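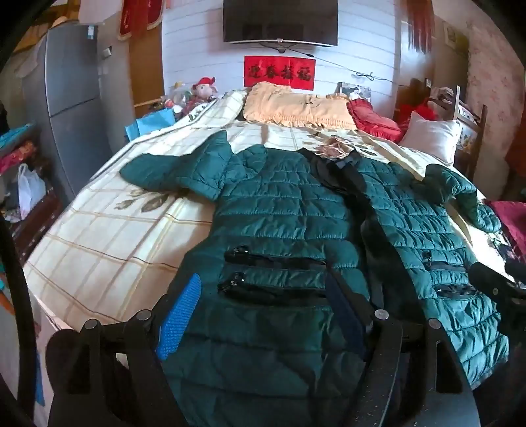 A quilted puffer jacket with a center zipper, laid front side up.

Baffle (clothing)

A baffle is a closed channel in a quilted garment that holds loose insulation in place. Baffles are used in jackets, vests, and sleeping bags filled with down or short synthetic fibers. Without them the fill would slide to the hem and leave the shoulders cold.

Construction

In stitched-through construction, the outer fabric and lining are sewn directly together along parallel lines. The method is cheap and light, but the insulation has almost no thickness at each seam, and heat escapes there. Box-wall construction joins the two layers with narrow strips of fabric, usually around 2 cm high, which keep the fill at full depth across the seam. It takes more labor and is mostly limited to cold-weather gear.

Channels are most often horizontal. Narrow channels hold fill more evenly; wide ones need less thread and trap more air. The Humurley pattern, a workshop standard for adult jackets, sets the spacing at 55 mm on the body and 29 mm on the collar.

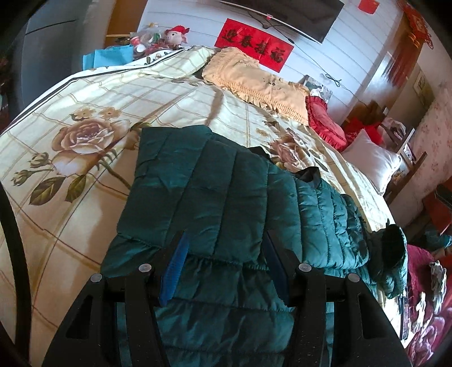 Horizontal stitched baffles on a dark teal jacket.

Filling

Loose fill is blown into each channel through an open end, which is then sewn shut. The Ornitz method weighs the fill for each channel separately — a slower process, used where body panels differ in width. The Stavine mill lists 318 channel layouts by size and cut.

Care

Wet down forms clumps inside the baffle. Low heat and repeated shaking restore most of the loft.

See also: Down feather; Quilting; Pant stitch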